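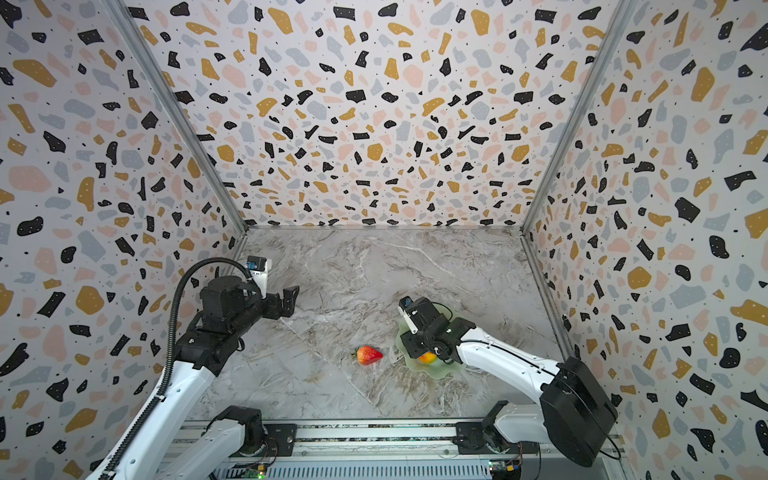

Materiales y superficies para interiores
Apuntes de la unidad 8: terrazo, mármol y sus imitaciones

Bienvenidos otra vez. En la unidad anterior nos quedamos a medias con las maderas y prometí retomarlas, pero he preferido adelantar la piedra porque en enero tenéis la entrega del vestíbulo y casi todos los anteproyectos que he visto llevan piedra, o algo que se le parece. Leed estos apuntes con calma, con un café si puede ser, y traed las dudas escritas. Las maderas volverán, palabra.

1. Qué es el terrazo

El terrazo es un material compuesto: fragmentos de mármol u otras piedras (los áridos) unidos por un aglomerante que puede ser cemento o resina. Una vez endurecida la masa, se desbasta y se pule hasta que las piedras quedan cortadas a ras y enseñan su interior. El nombre viene del italiano, y su origen suele situarse en el Véneto, donde los obreros aprovechaban los restos de mármol de encargos más lujosos para pavimentar suelos modestos. A mí me parece una historia preciosa, y os la cuento todos los años aunque los repetidores ya se la sepan.

Conviene distinguir el terrazo continuo, que se vierte en obra y se divide con juntas metálicas, de la baldosa de terrazo, que llega hecha del taller. El continuo permite dibujos grandes y curvas, pero pide tiempo de curado y un buen oficio. La baldosa es más agradecida para reformas pequeñas y se repone mejor, siempre que alguien haya tenido la prudencia de guardar unas cuantas de la misma partida.

2. El terrazo como estampado

De un tiempo a esta parte el terrazo ha dejado de ser solo un pavimento y se ha convertido en un motivo: lo encontramos en papeles pintados, telas, vajillas y hasta en cuadernos. Al pasar a la pared impresa pierde el peso y el tacto, claro, pero gana libertad de color. Los amarillos mostaza y los rosas pálidos que hoy asociamos con el estilo son más fáciles de conseguir con tinta que buscando la cantera adecuada.

Cuando elijáis un estampado de este tipo, mirad sobre todo la escala. Un fragmento grande en una habitación pequeña se come los muebles; uno muy menudo, visto desde lejos, se funde en un gris general y nos quedamos sin dibujo. Hajnalka Juhász, que nos acompañó en el taller del curso pasado, recomendaba colgar una muestra generosa y vivir con ella unos días antes de decidir – consejo que yo no seguí en mi propio pasillo, y así me va.

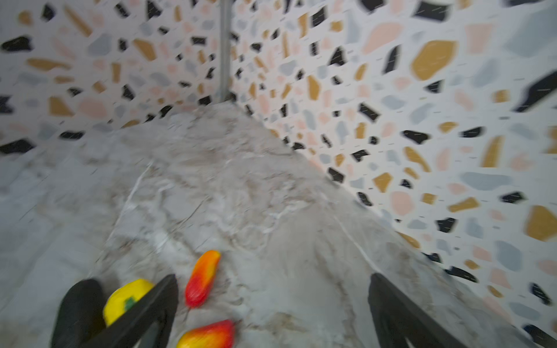 Fig. 1. Encuentro de dos paredes con motivo de terrazo sobre una superficie de mármol pálido con vetas pardas.

3. El mármol: vetas, fondo y corte

El mármol es una roca metamórfica formada sobre todo por calcita, o a veces dolomita. Las vetas se deben a impurezas (arcillas, óxidos de hierro, materia orgánica) que estaban en la caliza original o que entraron después por las fisuras. De ahí que los tonos pardos y ocres remitan muchas veces al hierro y los grises a restos carbonosos.

Al hablar con un proveedor os ayudará tener claras unas cuantas palabras. El fondo es el color dominante de la placa. La veta es la línea, y puede ser recta, diagonal o en nube. El libro abierto es la colocación de dos placas consecutivas en espejo, muy vistosa y bastante cara. Y recordad que los ácidos lo atacan: el limón, el vinagre y ciertos limpiadores dejan una marca mate que solo se quita volviendo a pulir.

4. Combinar dos dibujos

Llegamos a la pregunta que me hizo Jong-dae Ok en tutoría: ¿se pueden juntar terrazo y mármol sin que se peleen? Se puede, y os propongo una manera de empezar. Dejad que uno lleve el contraste y que el otro se quede en valores cercanos, por ejemplo un terrazo de manchas oscuras con un mármol gris muy suave. Buscad luego un color que los dos compartan, aunque sea en una proporción mínima. En la lámina siguiente el gris claro aparece en ambos, y el blanco hace de puente.

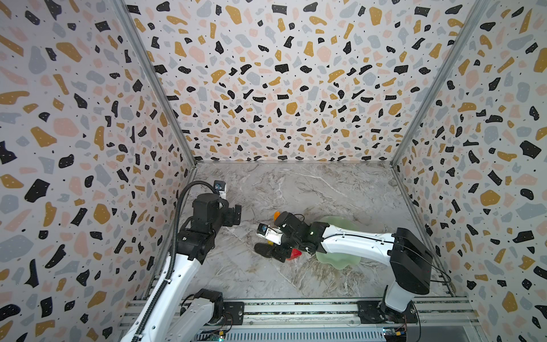
Fig. 2. Terrazo en las paredes y superficie con mármol impreso en gris y blanco. Perfiles verticales de aluminio en las esquinas.

Fijaos también en los remates. Una esquina puede resolverse a inglete, con un listón pintado o con un perfil metálico a la vista, y cada solución cambia la lectura del conjunto. El perfil interrumpe el dibujo y evita tener que casar las manchas.

5. Para la próxima sesión

Leed el capítulo de Liesl Plattner sobre aglomerantes, hasta la página 151 (las tablas del final podéis saltarlas de momento). Elegid una pared de vuestro proyecto y preparad dos propuestas, una con material natural y otra con imitación, a la misma escala. Las muestras del armario se pueden llevar a casa, pero apuntadlas en la hoja y devolvedlas con su etiqueta, por favor. Estaré en el aula 23 desde media hora antes, por si alguien quiere enseñarme algo a medio hacer.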